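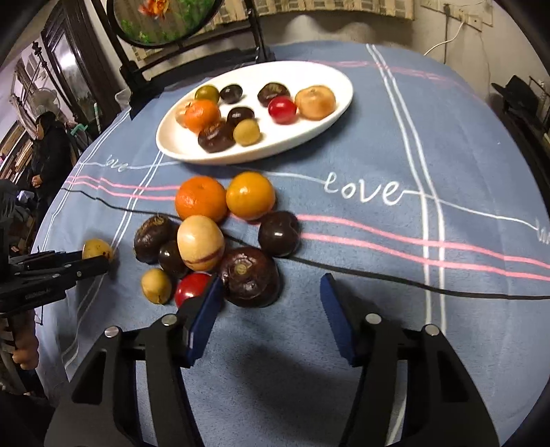 So the "eat 20 different fruits a week" thing has reached Broston. There's a sign-up sheet at Hopkin and everything. I have doubts.

First doubt: who decides what's different? The Flekis leaflet lists mandarins and "small mandarins" on separate lines. Come on.

Second: the price. They say 300 for the month's box, starting in June. I can get a lot of plain apples for that.

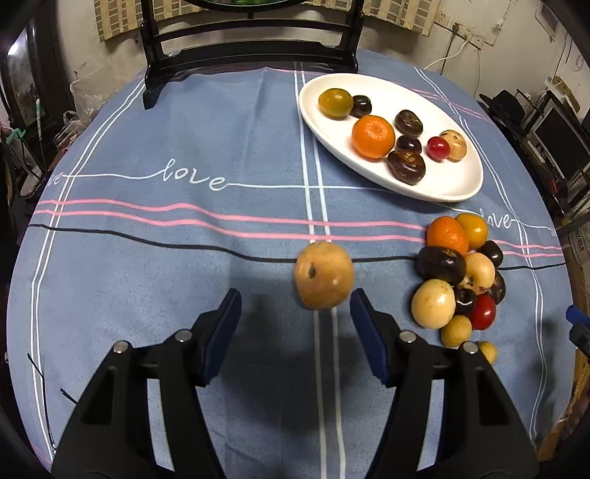

Variety is supposed to make people eat more fruit. Maybe. In my house it means everyone grabs the one they know and the odd ones sit there until Friday. Put an orange mandarin next to a lumpy tan-yellow thing with a brown spot on it and I know which one my kids will take.

Brumodholm claims 1,205 households finished the plan last year. Finished how? Ate it all, or just paid for it?

I'll try it for 2 weeks — no more than that — and I'm still buying bananas.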